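Speaker notes, color talk, Horside meeting, 31 July 2018

Slide 1. Title

Good afternoon. Wait until the people at the back have a chair. Say thank you to the hosts in Horside for the room and for the coffee.

Say: I will speak about the names of colors in shops and at home. I am not a painter and not a scientist. I sold house paint for many years, and I have heard many couples disagree at my counter.

Slide 2. The blue door

Tell the story of the door slowly. A customer wanted her door to be "the same blue as my mother's door." She had no sample and no photo. We opened 4 cans. Every one was blue, and every one was wrong. Then her brother came, and he said that the mother's door was green.

Pause here. People usually laugh. Do not laugh before them.

Point to make: both of them had lived behind this door as children. They saw the same paint every day, and they put it under two different words.

Slide 3. How many names do we have?

Ask the room: please write on your paper all the color names you know. Give one minute. Do not speak in this minute, even if the silence feels long.

Ask who wrote "turquoise." Ask who wrote "beige." Ask if somebody wrote a color that is also a food.

Then show the old Kaker paint card. It has 983 names. Read a few aloud: Morning Oat, Wet Slate, Second Rose, Harbor, Old Harbor. Say that Harbor and Old Harbor are hard to tell apart in the evening, and we had many returns in June because of this.

Slide 4. Where one color stops

In my first language we have two ordinary words for blue, a dark one and a light one. For me these are two colors, as red and pink are for you. When I came to work in English I had to put them in one box. It was uncomfortable for a long time.

Other languages put green and blue under one word. The speakers can see the difference very well. They add "like leaves" or "like sky" when it matters.

If somebody asks about the list of languages, say that I can send it by mail. Do not try to remember it on the stage, last time I made a mistake.

Slide 5. Light

Bring out the two Rokel cards (left pocket of the bag). Hold them under the ceiling lamp first, then walk to the window. Walk slowly, the cable is near the table leg.

Say: the gray became a little purple. The card is the same card. This is why I always told customers to take the sample home and look at it in the morning and also after dinner. A small patch on the wall costs less than 200 square feet of a color you do not like.

Slide 6. Children and color words

Change of subject, so take a drink of water.

Small children often learn the word "red" as a word and use it for everything. A child may know that "red" is an answer to "what color is it?" and still not know which color. Parents worry about this. I tell them that it takes time, and that it helps to put the thing first: "the cup is red" is easier than "the red cup."
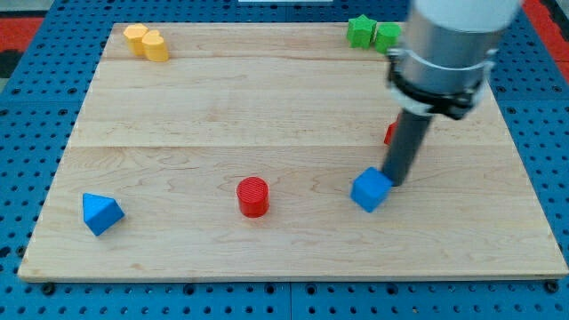

Colored blocks on a light wooden board.

Give the parents a simple game. Put a few blocks on the table. Name one color only, and let the child find it. The next day, name another. Do not correct with "no." Say the right name and continue.

Slide 7. The Sithole chart

Explain that the chart was started in 2000 for the shop, so that customers could point and did not need to speak. It is arranged by how dark the color is, and the names are on the back side. People chose faster when they could not read the names. They also stopped asking me which one was in fashion.

Pass the chart around. Ask for it back at the end, it is the last copy.

Slide 8. Questions

If there are no questions, ask the room what color they would call the curtains. I would say mustard. In the morning group they said gold, brown and "yellow, but tired."

Collect the two cards and the chart. The key of the room goes back to the front desk.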